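Esholm bin picking, cell 2
September 10, 2019

Protective stop during the overnight picking run. Arm halted with the gripper down in the bin and stayed there until I came in. No damage to the arm that I can find. Counter read 1,104 picks at the stop. Target was 3,965, so we are well short and the run doesn't count.

Log shows an external torque limit on the wrist, then the stop, nothing odd before it. First guess was a collision with the bin wall, but the planned path stays clear of it, and the new marks I looked for on the rim aren't there. Second guess is the hose. It runs with the cable bundle past the wrist, and there are only two places where tape holds the lot together. With the wrist turned far enough toward its limit the slack is gone and the hose pulls.

Jogged by hand at 30 mm/s, no program running, one pick pose at a time over the bin. 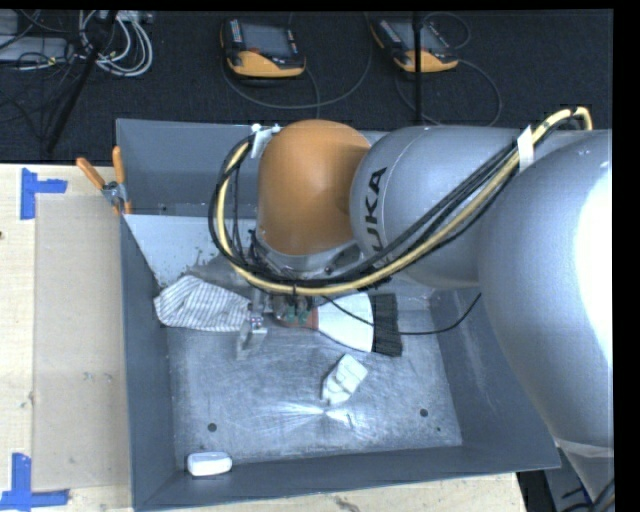 What I tried

1. Wrist rotation in small steps, gripper above the middle of the bin. Torque reading climbs steadily over the last part of the range and drops again as soon as I back off. Repeated it, same result.

2. Same rotation near the left wall. Worse. The bundle has further to reach there.

3. Freed the tape at the wrist and let the bundle hang. Torque stays flat, but the loop sags low enough to catch on things in the bin. Not a fix. Taped it back.

4. Limited the wrist range in the Tandar planner config. Loses a few pick poses along the left side. Ran a short batch with no stops. Leaving this in for now.

Still open

Stop recovery didn't do its job. The Prisia script should have lifted the gripper clear and sent a message. It did neither, and the log has no entry for it at all. Check whether it ever got loaded after the last restart.

Similar stop in February, written up as a bad part pose. Might have been the hose then too. Pull that log and compare the wrist angle.

Ask Zavala for a longer hose and a proper swivel clip. Tape is not going to last.

No unattended runs on this cell until recovery is tested with a forced stop.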